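Buying & Budgeting » Small cells, benches and arms

Thread: second arm or spend it on grippers?? need to decide this month

benchmouse
Posted 19 February 2019
Right, quick one as I've got to put numbers in before end of February. We're a small dried flower and giftware outfit at Flavuvstead. Got a budget line for "handling equipment" and my boss wants one page on it. One page!

Current thinking is two arms on one table, one either side, doing vases and bunches. Question is whether the second arm is worth it or whether we buy one arm and spend the rest on decent grippers and a spare set of fingers. Vulus have quoted for both. Hutsuliak have quoted for one and gone quiet on the other.

Anyone run two arms on soft fiddly stuff? Not boxes. Everyone does boxes.

kettlelead
One arm. Always one arm first. You'll spend the first three months working out where to put the thing, no sense having two in the way.

pallet_gone
disagree with kettlelead. if the job is hold-this-while-I-do-that then one arm is half a job. you end up building a jig to be the other hand, and then a jig for every vase size, and then you've got a shelf of jigs and somebody has to label the shelf

kettlelead
Jigs are cheap.

pallet_gone
jigs are cheap, the person making them isnt

tinsnips
What's in the quote? People post "they quoted for both" and it's an arm and a plug. Ask for it line by line – arm, controller, gripper, fingers, bracket, cabling, table, delivery, someone to come and set it up. Ours had none of the last four.

benchmouse
Vulus quote is arm, controller, gripper, "mounting hardware". No table. Delivery is in. Fingers are extra, 689 for a pack of 3 pairs, which seems a lot for something that'll get bent.

tinsnips
689 for fingers, ouch. Depends what they are though. If they're the soft-tipped ones they do wear. Ask how long a pair lasts on YOUR stuff and watch them change the subject.

moss_and_wire
Florist side here, not an engineer, ignore me if you like. Dried stuff is nothing like fresh. It sheds. Whatever you buy, put a line in for cleaning up, both the time and a small vac or brush. We did a trial day with a firm using Zurkar kit and what held us up was bits getting everywhere, the arm itself was fine.

benchmouse
Not ignoring you at all, that's exactly the sort of thing I haven't got on the page. Did bits get IN anything?

moss_and_wire
Not that day. But I wouldn't want it running for a month without somebody wiping down.

grey_ferret
Has anyone said second hand yet? Ex-demo arms come up. Scuffed but they go. You could get two for the price of one new if your not fussy about looks.

kettlelead
And no support. When it stops on a Friday-before-Mothers-Day sort of week who are you ringing?

grey_ferret
Ringing the same people you'd ring with a new one, and waiting just as long.

kettlelead
Not my experience.

tinsnips
Second hand is OK if you see it move under load before you pay, and you get the controller it came with. Don't mix and match. I did. Never again.

pallet_gone
to the original question tho – how long is a bunch taking by hand now? without that nobody can tell you if arm two pays

benchmouse
30 seconds for a plain one-vase bunch if the person is quick and the stems are laid out. Longer for the mixed ones. We did 2384 of them in our best month last year and hated every minute.

pallet_gone
ok so thats not a lot of hours. be careful. thats not a lot of hours at all

kettlelead
Agreed for once. 2384 at 30 seconds is 20 hours. You can't buy two arms on 20 hours a month.

benchmouse
Yes but the 30 is the bunch only. Not unpacking, not sorting, not picking out the broken ones, not the vase. The vase handling is where we lose them, chips and knocks. Boss is more bothered about breakages than hours.

tinsnips
Then your one page should be about breakages. Completely different sum. Get a month of breakages written down before you ask for a penny.

moss_and_wire
Seconding that. Also you'd want to know if it's vases or flowers being broken. Flower heads snap if you look at them wrong.

halfshift
Been reading this with interest as we're a bit further along, on a bench with two arms. Will dig out a pic.

benchmouse
Please do. Specially anything on table size, Vulus won't commit to one and Hutsuliak say "as required". As required by who
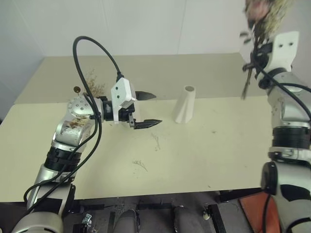 halfshift
Table size first then, as that's the bit I'd budget properly for. Work out where both arms can reach and then allow for the bunch as well as the gripper, people forget the bunch. The one in the right hand gripper there has stem ends hanging down past the back corner of the table, and there are loose sprigs lying on the cream part near the vase, so moss_and_wire is spot on about a cleaning line. Pale top is worth asking for too, you can spot the crumbs. Other thing is cable. Look at the loop on the left arm, it goes up well over the wrist. Any shelf or light you plan to hang above the bench has to clear that as well as the metal.

kettlelead
Nice bench. Still say one arm. You could stand that vase in a ring.

halfshift
You could, for that vase. Ours change shape every season.

pallet_gone
shelf of jigs. told you

grey_ferret
Those joints look like they've had some use. See, scuffed is fine.

halfshift
Scuffs don't bother me. I'd want the price to reflect it though.

benchmouse
This is so useful. Didn't have cable clearance down at all and we've got a strip light right over where I was going to put it. So for the page: table as its own line, cleaning as its own line, fingers as a yearly cost and not a one off. Is it on wheels or bolted down, what do people do?

tinsnips
Bolted. Or wheels with proper jacking feet. A bench that creeps will drive you mad, all your positions go off.

halfshift
Depends if you need to shift it to clean. Get a price for both, it's not a big difference next to the arms.

benchmouse
OK. Going to go back to Vulus for a split quote, arm one now and arm two held at the same price for a year if they'll do it. And chase Hutsuliak again. Will start a breakages sheet tomorrow, pencil on a clipboard, it'll do.

kettlelead
Get the held price in writing.

moss_and_wire
Two columns on the sheet, vase and stems. And ask for a trial with your own stuff, take the worst crumbly bunch you've got.

benchmouse
Got plenty of those. Will report back when the quote's in.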